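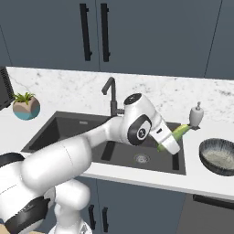

Moot courts should use real case files

The law faculty at Tevel held its annual moot court in March. The problem set ran to 106 pages, and every fact a student could need was in it. The dates agreed with one another. Each witness statement was typed, signed and complete. My argument is with that neatness.

A trial court file does not look like this. The Lodach district registry opened 951 civil matters last year, and I read 60 of them for a paper on adjournments. Many were missing at least one document that the pleadings relied on. Service was disputed in several. In one land matter the survey number changed between the complaint and the written statement, and neither side raised it until the third hearing. A graduate trained only on clean problems has no method for handling such a file.

The usual defense of the standard moot is that it teaches appellate advocacy, where the facts are settled. That is correct as far as it goes. Few graduates from Tevel or from the college at Deng will argue an appeal in their first years. They will draft notices, chase certified copies and ask for time.

What I propose is modest. Closed civil files, at least ten years old and with the parties' names and addresses removed, should be released to the law schools under a written undertaking. The registry at Nululero already prepares redacted copies for its own clerks' training, so the procedure exists. One school term would need four or five files. Students would be marked on the list of defects they find, then on the application they draft to cure them, and only after that on oral argument.

Confidentiality is the serious objection. Family and juvenile matters should stay out entirely, and a judge should approve each release. Cost is a weaker one. The Tevel moot spent more on printed certificates for 200 attendees than redacting five files would require.

The faculty board reviews the moot rules before the next intake. Rule 4, which requires an agreed statement of facts, is the one to amend.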